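Stemthorpe Community Kitchen
Food Service Working Group
Minutes of the January meeting

Chair: Margarida Barreto
Minutes: Revathi Panicker
Meeting opened at 6:30 p.m. in the upstairs room. Apologies were received from the school liaison. A quorum was present.

1. Minutes of the previous meeting

Approved with one correction. Under item 4, the supplier for dry goods should read Palamarchuk, not Rimirar. Rimirar supplies paper goods and cleaning products only.

2. Matters arising

2.1 Walk-in cooler door gasket. Replaced. The door closes without being pushed. The temperature log has shown no reading above the limit since the new gasket was fitted. Item closed.

2.2 Grease trap. The service contract has been signed. The contractor asks for access before 9 a.m. and needs the side gate unlocked. R. Panicker to confirm who holds the spare key.

2.3 Allergen sheet. The revised sheet is in use at the counter. The line for sesame was missing from the first print run and has been added. Old copies are to be thrown away, including those in the drawer under the register.

3. Winter supper menu

3.1 M. Barreto presented the draft menu for the next cycle. Supper service is planned at 80 covers per sitting. The draft rotates soup, baked pasta, rice and beans, and a hot dog supper with slaw. The soup and the rice dish are made without meat. The pasta can be made either way.

3.2 The hot dog supper was discussed at length. Points raised:

Sausages are to be heated in a pan and finished to order. Holding them in water was tried last winter and the skins split.

Buns are to be kept wrapped until plating. Buns opened early dry out at the edges and are sent back.

One sausage and one bun per plate as the standard portion. Seconds are available after the last table has been served.

Slaw is to be dressed in small batches and not ahead of service.
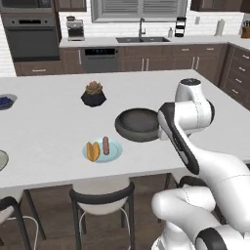 Menu item 4, hot dog supper: bun and sausage on the blue plate, pan alongside.

3.3 A question was raised about plate size. The current plates hold the hot dog and slaw without crowding, but the pasta portion runs up to the rim. It was agreed to keep the current plates for all items and to use bowls for the pasta if the stock allows. The stock of bowls is to be checked before the next meeting.

3.4 A meat-free sausage will be offered at each hot dog supper. It must be heated in a separate pan with separate tongs. The separate pan is to be marked on the handle with green tape and stored on the top shelf.

Decision: draft menu adopted, with the meat-free option added. Carried without a vote.

4. Purchasing

4.1 Palamarchuk has sent a new price list for dry goods. Rice and canned tomatoes are up. Flour and dried beans are unchanged. The minimum order for free delivery is now $180. The last three orders were all below this level and would have carried a delivery charge under the new terms.

4.2 The group considered ordering less often in larger amounts. Dry storage is the limit. The lower shelves in the store room cannot be used for food until the damp in the back wall has been dealt with, and the upper shelves are at their rated load. M. Barreto noted that two of the upper bays hold event decorations and could be cleared.

4.3 Bread and buns will continue to come from Illolska bakery. The bakery can deliver on the morning of each supper if the order is in by noon the day before. Unsliced loaves are cheaper per pound, but slicing takes a person off prep for most of an hour, so sliced loaves will be kept on the order.

4.4 Paper goods. Rimirar has stopped carrying the two-ply napkin. Samples of the replacement were passed around. The replacement is thinner and comes in a larger case. The group agreed to order one case as a trial.

Decision: clear the two upper bays, then move to combined orders that meet the Palamarchuk minimum.

5. Food safety

5.1 Inspection. The last county inspection listed two minor findings. The first was a hand-washing sign missing at the prep sink. The sign is now up. The second was unlabeled containers in the reach-in refrigerator. Labels and a marker are now kept on a hook beside the door. Each container needs the contents, the date made and initials.

5.2 Thermometers. One of the probe thermometers reads high in the ice bath test. It has been taken out of service and a replacement ordered. Until it arrives, the hot line and the cold line share one probe, which must be wiped with a sanitizing wipe between uses.

5.3 Reheating. The written procedure was reviewed line by line. The wording on leftovers was found to be unclear. The revised wording states that cooked food may be reheated once only and that anything left after that is discarded. The step for recording core temperature now comes before plating. In the old version it came after, and the log was often filled in from memory.

5.4 Questions put by new kitchen helpers were collected by R. Panicker. Most concerned gloves, hair covering and the location of the first aid kit, all of which are covered on the sheet by the staff door. One was referred to the group for a ruling and is recorded with the reply agreed.

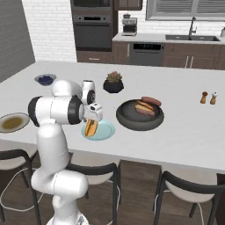 Can cooked sausages left at the end of service be kept for the next supper?
Only if they have stayed hot on the line or were chilled promptly after cooking, and have not been reheated before. Label them with the date, put them in the reach-in refrigerator and use them at the next supper or discard them. Any that have been on a plate are discarded.

The reply will be added to the helper sheet under "Leftovers."

6. Training

6.1 There are 13 people on the current kitchen roster. Food handler cards are up to date for all but two, both of whom are booked on the next online course. The course fee is paid from the training line.

6.2 It was proposed that each supper have one named shift lead who signs the temperature log and locks up. M. Barreto will draw up a rotation. Shift leads must have worked at least one full supper on the hot line and one on dishes.

6.3 The dishwasher instructions on the wall refer to the old machine. R. Panicker to rewrite them for the current model and include the steps for draining and cleaning the filter.

7. Budget

7.1 Spending to date is within the approved amount. Utilities are over, offset by lower spending on equipment. The gas bill covers the period when the oven thermostat was faulty.

7.2 A request for a second set of sheet pans was deferred until the bowl count is known, as both would come from the same line.

8. Other business

8.1 The back stairs light is out again. Reported to the building office.

8.2 Aprons. Laundry is to be returned folded to the cupboard and not left in bags on the landing.

9. Actions

M. Barreto: clear the upper bays; draw up the shift lead rotation; place the trial napkin order.
R. Panicker: confirm the spare key holder; check the stock of bowls; rewrite the dishwasher instructions; update the helper sheet; circulate the revised reheating procedure.

Next meeting: same room, 6:30 p.m., date to be sent by email.
Meeting closed at 8:05 p.m.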